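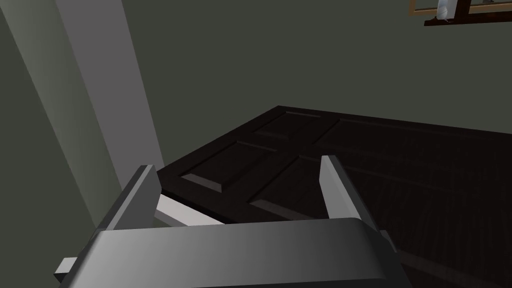 I am trying to reproduce the contact-point result from the Azevedo method on the Rernville scenes in Brikska, and my numbers fall apart on doors. The policy predicts a contact point per step from the wrist view alone, and a keypoint loss is applied against the simulator's ground truth. On pale doors it trains fine. On the dark ones the predicted point slides along the molding for most of the approach, even when the fingers are spread wide and the door takes up most of the view below them, with only thin lighter lines where the panel borders are. The faint wood grain doesn't seem to give the features much to hold on to. Error on the raw keypoint is fine at the start of the episode and grows as the gripper gets close.

Setup: 420 episodes for training, 215 held out, eight seeds. Image augmentation is random crop and color jitter, both at the default settings. Camera roll isn't augmented because the Azevedo config leaves it off. Wrist depth is available but I haven't used it, as the result I'm comparing against is color only.

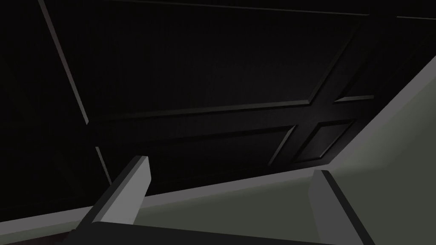 What I can't work out is whether this is a texture problem or a pose problem. If I brighten the lights the error drops a little, but the variance across seeds is larger than the drop. Swapping the encoder did nothing. I also tried freezing it, with the same outcome. Has anyone got the published door numbers with color only, and if so, what did you change?

Araba Asante
Posted in November
Shares: 8

3 comments

Burnix
November

Pose, mostly. Texture makes it worse.

Check the distribution of wrist roll in your training episodes before you touch the lighting. The expert in Brikska is a planner, and the planner likes a small set of arm configurations. Your held-out episodes start from different base positions, so the wrist arrives at rolls the encoder has hardly seen. A paneled door is close to symmetric under a quarter turn once it fills the image: a rail looks like a stile. The network has no way to pick between them without something outside the door to fix the orientation, and near contact there is little of that left in view.

Test it directly. Take the held-out set, rotate each image by 90 degrees, rotate the label to match, and evaluate without retraining. If error jumps on the objects you currently do well on, the encoder has memorized roll. Mine did.
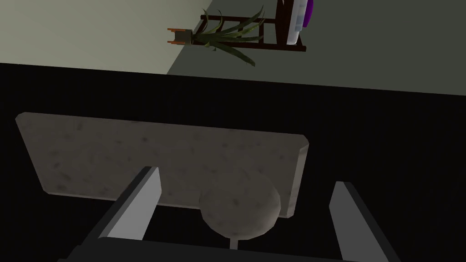 Objects with a distinct local shape hide the problem, so don't validate on those and assume the doors will follow. Our keypoint error on small items was low from the first epoch, at any roll. A speckled gray slab with a domed piece at its lower edge, lying between open fingers on a black surface, gives the network an outline, a rim and a round shape to lock onto, and the background hardly matters. A door panel at close range gives it straight edges and nothing else. Report the two groups separately. The averaged figure conceals the gap, and I suspect this is what happened in the original table.

Fix that worked for us, in order of effect:

Full-range roll augmentation on the wrist image, with the action rotated consistently. Forget the action and training will look normal and evaluate badly.

Wrist roll from the joint state appended to the features after the encoder.

Contact loss weight ramped up late, once the approach is stable.

With all three, seed variance went down enough that the lighting change became measurable. It was small.

Rernville user
November

Did you try more epochs? I had a bad result on another benchmark and just trained longer and it went away. Also maybe turn the lights up more.

Azevedo config maintainer
November

I agree with the roll diagnosis. The config has it off because the first version of the code rotated images but left actions alone, and the flag was disabled instead of repaired. It can be turned on in the current branch.

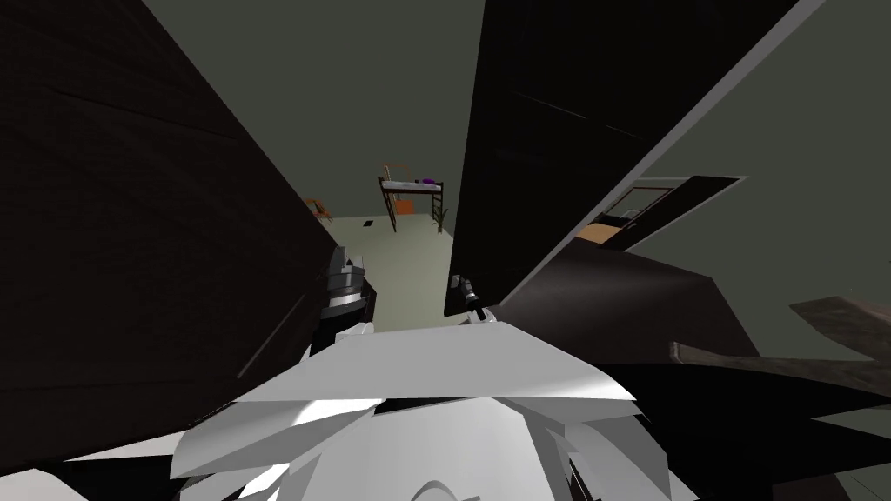

One further thing is the missing global view. The published door numbers are color only, but they are not wrist only, and the paper's wording on this is poor. The body-mounted view goes in as a second stream at a lower rate. With the door standing open to the right and a dark wall panel on the left, the wrist images may hold little besides dark surfaces, while the body view still has the lit floor, the loft bed and both grippers together. That is enough to settle which edge of the door is which. Dropping that stream costs about as much as dropping roll augmentation, and the losses add up when both are gone, which matches your description.

If you need wrist only for your comparison, keep it, but compare against the ablation row in the appendix. Please also post the per-object split for all seeds if you rerun. We don't have it for the Rernville doors.

Shares: 8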